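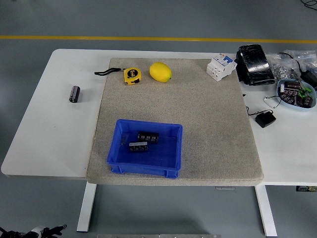
Getting Your Car Through Scrutineering at a Club Race Meeting

Club Racing > Guides > Race Day Preparation

Scrutineering at Mirdale opens at 7 a.m. and the line builds fast. Most cars that get sent back fail on small items you can check at home the week before. Set aside an evening and work through the steps below.

1. Read the supplementary regulations

Print the regs for your meeting and your class. Mirdale and Dallow use different rules for transponders and rear lights, so don't rely on last month's sheet.

2. Check the battery and cutoff switch

Pull up on the battery with both hands. If it moves, fix the clamp. The positive terminal needs an insulating cover. Start the engine, let it idle at 2,000 rpm, and turn the external cutoff. The engine has to stop. If it keeps running, the alternator is still feeding the ignition and the switch is wired wrong.

3. Look over belts, seat and helmet

Find the date label on each belt and compare it with the regs. Check the stitching near the buckles. Put a wrench on every seat bolt. Bring your helmet, gloves and suit to the bay with the car.

4. Weigh the car

The minimum in our class is 562 kg with the driver on board, in race gear, at the end of the race. Allow for the fuel you will burn. Ballast has to be bolted down — cable ties will get you sent away.

5. Go around the outside

- Numbers on both doors and the hood, in a contrasting color
- Tow eyes front and rear, marked with an arrow
- Rain light working
- No leaks after ten minutes of idling
- Wheel nuts torqued

6. At the track

Sign on first and take your card to the bay. Dobre Paddock is on grass, so bring boards for your jack. If you fail an item, ask the scrutineer to write it on the card, fix it, and go back to the same bay. Rechecks at Mirdale close 30 minutes before first practice.

Contact the competition desk | © Ondeo Motor Club | Back to top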